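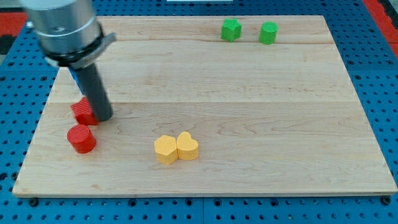

A reader in Darkthorpe wrote in after the last checklist to ask whether a board with a hairline split has to go in the bin, or whether it can be glued and kept for bread. I'd bin it if the split catches a fingernail, but do read on, as I've been round my own kitchen again with the list and had a few surprises!

Kitchen check, spring round (mine took 40 minutes, with tea)

Chopping boards: OK. Smelled a bit of onion, so lemon and salt it is. One for raw meat, kept well away from the others.

Fridge temperature: FAIL, then OK. The Jaltach thermometer said 8 on the top shelf (yikes). Turned the dial up a notch, left it overnight and got 4.

Smoke alarm: OK. Pressed the button, frightened the cat.

Fire blanket: OK, but it was hanging right behind the hob, so you'd have to reach over the flames to get it. Moved it next to the door.

Kettle and toaster leads: toaster FAIL. The Grarel one has a scorch mark by the plug, so it's unplugged and out in the porch till I get to the tip on Tuesday.

Knives: OK. Bread knife handle a touch wobbly, will tighten.

Under the sink: still to do. Bleach needs to go up high before the grandchildren come in March, and there's a tin of something in there I can't identify (no label, very heavy).

Extractor filter: don't ask. Soaking now.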